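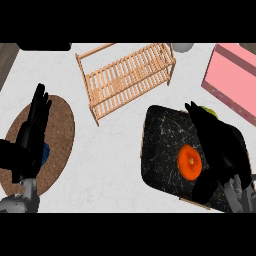
Company Records Service: Changes to Matching and Export Beginning in November

Pridinari will introduce a revised matching process for all subscribers to its Company Records Service in November. The change applies to both the web console and the direct connection used by customer relationship systems. Subscribers on the Prerkmont regional plan will be moved first, with all other accounts to follow once that transfer is complete.

Under the current process, a submitted business name and address are compared with a single master file. The revised process also checks former trading names, branch addresses and parent company records before a result is returned. Each result will carry a match grade from 1 to 8, with 8 indicating agreement on every submitted field. Records graded 3 or lower will be held for review and will not be written to the subscriber's own system unless an administrator releases them.

The export file will contain 17 columns in place of the present 16. The additional column, placed last, shows the match grade. Subscribers who import the file by column position should confirm that their import settings accept the longer row. Those who import by column heading do not need to make any change.

A pilot was conducted with Le Goff, a distributor of catering supplies, using 2,100 customer records drawn from its order system. Comments received during the pilot led to two adjustments: suite numbers are now read separately from street numbers, and duplicate entries are listed together on the review page.

The connector for Wirkholm accounting software will be updated at the same time. Administrators will be asked to sign in again after the update and to confirm which users may release held records. Existing access keys remain valid.

An online briefing for account administrators will be held on Tuesday at 2 p.m. Registration is available through the Training tab of the console. Written questions may be submitted in advance through the same page, and a recording will be posted there after the session.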